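Resources > Talks > Speaker Notes

13/11/2022
Posted by the church office, Kalus Road Chapel

Speaker notes: Thanksgiving for people who are tired

Fellowship supper talk, 20 minutes. Slow down. Last time I finished in 12 and they hadn't brought the pie out.

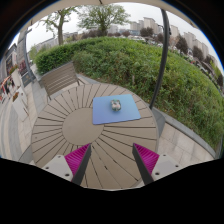 OPEN with the grocery store. I was in the Thibodeau market in October and the turkeys were already in the freezer case, right across from the Halloween candy. Thanksgiving is the holiday we squeeze past on the way to another one. Pause. Let them grumble about Christmas music. They will want to.

Then: when I was a boy we went around the table and each said one thing we were thankful for. I said "gravy" every year until I was 16. My mother took it as disrespect. I meant it sincerely and I still do.

READ Luke 17:11-19. Ten lepers, one comes back. Read it all the way through, don't stop to comment.

Point one. Notice that the other nine weren't wicked. They did what they were told, which was to go and show themselves to the priests. I have a lot of sympathy for the nine. They had been away from home a long time and probably had a list. I am one of the nine most weeks — I get the thing I prayed for and I'm halfway down the road before it crosses my mind to say so.

(If the kids are still in the room, ask who has written a thank-you note this year. Do not ask the adults.)

Point two. The one who came back was a Samaritan, the fellow least expected to have manners. Tell about the bus breaking down outside Plolis on the choir trip. 35 of us in matching sweatshirts, hymnals and all, complaining like the children of Israel. The tow driver was the only cheerful person on that shoulder, and he was the one working. Skip the part about the sandwiches.

Point three. Psalm 42 for anyone who isn't feeling it this year. "Why art thou cast down, O my soul?" Go gently. There are empty chairs at some tables and a talk on gratitude can land like a bill. The psalmist doesn't say he feels thankful. He says "I shall yet praise him." Yet is a good word. Say it twice.

CLOSE. One sentence of thanks to one person before the dishes are done this Thanksgiving. Out loud. A text counts if they live in Fakance, where I'm told the phones only work on the hill.

Prayer, short. Then remind them the coat drive boxes are by the side door, and the casserole dishes from last year are still in the kitchen — two have been adopted by the youth group.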